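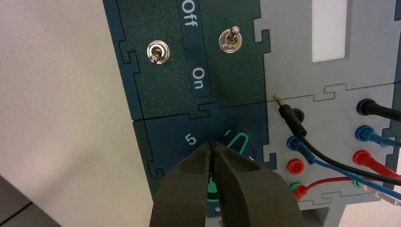
Which way is on? Rewiring an old house with mixed switches

Forum: Old House Electrical

gravelroad_ed
Posted 7:12 am
We bought a house in Grirnville last April. It was built in 1894 and wired in stages by people who did not agree with each other. Half the toggles on the ground floor are up for on, the way I grew up with. The ones in the back hall and pantry are down for on. Two closets have rotary switches with nothing marked on them.
I'm replacing most of the wiring on that floor anyway. Do I turn everything to up for on, or leave the back hall the way it is? My wife has gotten used to it and says leave it. I still hit the wrong way every night.

pantrymoth
Posted 7:40 am
Up for on. If you ever sell, the next people will expect it. Turning a single pole switch over takes a few minutes once the breaker is off and you've checked it with a tester.

halfinch_emt
Posted 8:05 am
Before you flip anything, make sure the back hall isn't on a three-way. If there's a second switch at the other end, up and down don't mean anything. The position changes depending on what the other one is doing. A lot of people think they have an upside down switch when what they have is a three-way with the far end buried behind a cabinet.

gravelroad_ed
Posted 8:31 am
There's one at the back door too, painted over. I assumed it was dead. Will check tonight.

tidewater_flat
Posted 9:02 am
I'm going to disagree with pantrymoth. I lived in England for 6 years and down is on over there. After a month I didn't think about it. People learn a room, they don't learn a rule. If your wife is used to it and it's safe, put the money somewhere else.

pantrymoth
Posted 9:20 am
He's opening the walls anyway. It costs nothing.

tidewater_flat
Posted 9:26 am
It costs him an argument at home.

lathandplaster
Posted 10:48 am
What matters more to me is labels. I did our shop panel last winter and put every toggle in the same orientation, then labeled them with strips from a Jokeck label maker. The tape is fine indoors. It curled up in the garage after one summer, so out there I went with engraved plates from Karamanlidis Supply. They came to 244 dollars with shipping for the whole set, and I would pay it again.
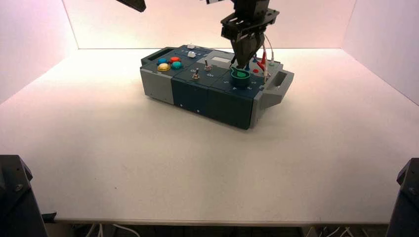 The other thing I'd say is to decide where the words go before you order. I had mine set up with the text running sideways to save width, and my father-in-law could not read them without tipping his head. I redid four of them. If you have the room, run the words level.

halfinch_emt
Posted 11:15 am
Agree on engraved. I'd also write the circuit number on the back of each cover plate in pencil. You will be glad of it when something trips.

oakandiron
Posted 12:33 pm
What are you doing with the rotaries? If they're the old surface mount kind with a porcelain base, please don't throw them out. People restoring houses look for those.

gravelroad_ed
Posted 12:50 pm
They're porcelain. One is chipped. I was going to keep them on the wall, disconnected, and put a regular toggle next to each.

oakandiron
Posted 1:04 pm
Please don't leave dead switches on the wall. Somebody will spend an afternoon trying to work out what they do. Oltent makes a new rotary that looks close to the old ones and fits a modern box. I have them in two bedrooms. The click is a bit loud.

pantrymoth
Posted 1:22 pm
I had an Oltent fail in under a year. The knob kept turning and the light stayed on. They replaced it, but I had to send the old one back at my own cost.

oakandiron
Posted 1:30 pm
Mine have been fine for three years. Could have been a bad batch.

gravelroad_ed
Posted 9:47 pm
Update. halfinch_emt was right. I scraped the paint off the one by the back door and it's live, and it's a three-way with the hall. With the back door switch moved to the other position, the hall one works up for on. It has been sitting the wrong way since before we moved in.
The pantry one is a plain single pole mounted upside down. That one I'll turn over. The wiring in that box is cloth covered and goes brittle if you look at it, so I'm having an electrician redo the run – there are over 10 boxes like that on the floor and I don't want to be the one bending those wires.

halfinch_emt
Posted 10:02 pm
Good call on the electrician. Ask him to check that the three-way switches the hot and not the neutral. I've found it done the wrong way in houses that age.

tidewater_flat
Posted 10:10 pm
So what did your wife say about the hall?

gravelroad_ed
Posted 10:16 pm
She wants it put back.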